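The Weight in the Drawer

There is a drawer in my mother's hallway that sticks when it rains, and inside it, under the takeout menus and the spare fuses, lives a block of wood that my grandfather wrapped in electrical tape sometime before I was born. It props the back door. It has flattened posters, cracked walnuts every December, and once stood in for a missing table leg for most of a year. I thought every family had one, and after a spring spent talking to people about tape, I believe nearly every family does.

Lawal Isah has 49 of them. He keeps them on two shelves in his shop in Brornthorpe, a narrow place between a bakery and a key cutter, and he will hand them to you one at a time if you show the slightest interest (I showed a great deal, and missed my train). Some are wood, some are brick, and a few are such a mystery that he has never wanted to cut them open. "You start with something ugly or sharp," he told me, "and you keep going around until you can live with it."
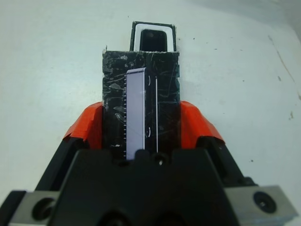

Tape has a way of recording the hands that put it on. A patient wrapper pulls it tight and overlaps each turn by half, and the corners come out as neat as a hospital bed. The rest of us hurry, and then we get wrinkles, and the wrinkles catch the light and go shiny along the ridges where people rub them. Lawal much prefers the hurried ones. He likes a loose end, too – a little tab that somebody meant to press down and never did.

He is particular about his rolls. For years he bought a brand called Hattar, which he says was softer and tore cleanly by hand, and when the maker closed he drove to a warehouse in Narnimetti and came home with 200 rolls in the back of the car. His wife, Minda, has asked him more than once what he plans to do with them all. So far he has used them on broom handles, a suitcase, the arms of her reading glasses and a good many blocks.

I asked him how I ought to look after my grandfather's. Wipe it with a dry cloth, he said, keep it off the radiator, and if the tape lets go at one corner, put a new piece right over the old. It will be a bit thicker after that, and a bit better at holding the door.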